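Coughlan Towels

README for the towel folding and crumpling set, second release

What this is

Coughlan Towels is a set of 249 short recordings of household towels on a tabletop, in every condition between heaped and folded. It was put together for people working on cloth: folding, flattening, finding corners and edges, telling a fold from a crease. The first release had hand towels only. This one adds microfibre cleaning towels, and the label sheet has been rewritten to suit.

Contents

recordings/ one folder per recording, numbered in the order they were made
stills/ one still per recording
labels.csv one row per still
towels.csv one row per towel, with colour, fabric and measured size when flat
CHANGES plain text

The towels

There are 40 towels in the set. Most are cotton terry or waffle weave, and the rest are microfibre. They came from Josée MacPherson's linen cupboard and from a discount shop near the Flevombridge office. All were washed before recording. Towels with frayed corners or pulled threads were kept in, and the column "wear" in towels.csv says how bad it is on a scale from none to heavy.

Colours lean toward blue, grey and white. White towels on a white table are hard to label at the edges, and those rows carry the flag low_contrast.

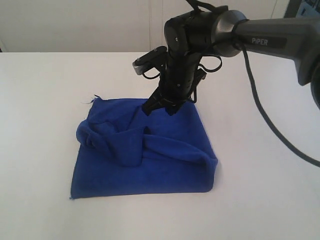
Blue microfibre towel, state "crumpled, part folded". Diagonal roll across the middle, corner at lower left visible, loose threads at top left.

States

Each still is given one state:

flat – all four corners out, no fold
folded – one or more clean folds, edges lined up
part folded – at least one fold, edges not lined up
crumpled – no fold that could be followed from end to end
crumpled, part folded – a fold can be followed, but the cloth around it is bunched or twisted

The last one was added in this release. Before that, Afiq Hartono and Dimas Govindasamy labelled the same stills separately and disagreed most often over towels with a rolled ridge in them. Where they still differ, both labels are given and the column "agreed" reads no.

Corners are marked visible, hidden or unsure. A corner that has curled up off the table counts as visible if its tip can be seen. Hems are not labelled. We tried, and on the plush towels the hem line disappears into the nap.

Known problems

Colour is not calibrated. Deep blues vary in tone from crease to flat area, so do not match towels by colour alone – use towel_id.

Sizes in towels.csv are from before recording. Some of the cotton ones have shrunk a little in the wash between sessions.

Two recordings have the wrong towel_id in the first release. Both are corrected here and listed in CHANGES.

There are no wet towels, no bath sheets and nothing with a fringe.

Use

Free for research and teaching. Please name the set and the release number if you publish anything from it. Label corrections go to Retno Sumampouw, who looks after labels.csv, and should give the recording number and the column. The next batch of corrections goes in during November.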